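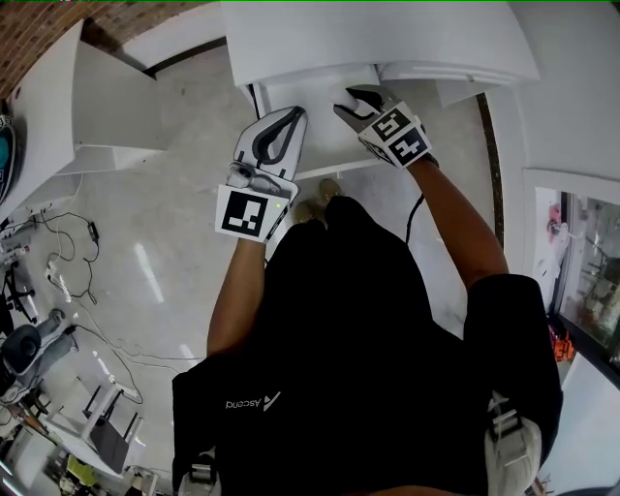 A white cabinet beside a white wall.

Cabinets: the furniture that keeps our things

Do you have a cabinet at home or in your classroom? A cabinet is a kind of box that stands on the floor. You can put things inside it, and when you close it, dust has a hard time getting in.

The flat part on the top is called the top panel. The front can be a door or a drawer. They are not the same! A door turns on small metal parts which are called hinges. A drawer slides out toward you, like a tray. Many drawers move on two rails, one on each side.

Some cabinets have glass in the front. These are display cabinets. People use them for things they like to look at – cups, shells, model cars. A cabinet with a closed front is better for papers and for games with many small pieces. 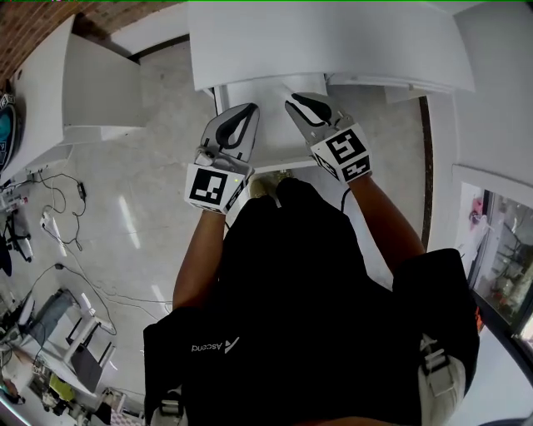
How wide is a cabinet? In our town the Kofler furniture shop sells one that is 800 millimeters wide and 429 millimeters deep. It has 3 shelves inside. The boards of it are 19 millimeters thick. Take your ruler and find 19 millimeters. It is less than the width of two fingers, but such a board can carry a lot of books.

Now some rules for safety. Push drawers closed with your flat hand on the front, and keep your fingers away from the gap. Never climb on an open drawer – the whole cabinet can fall forward. Tall cabinets should be fixed to the wall by an adult. Put heavy things at the bottom.

Try it yourself: open one cabinet at home and look for the hinges or the rails. Draw what you find and write the names next to the parts. You can bring your drawing to school in September.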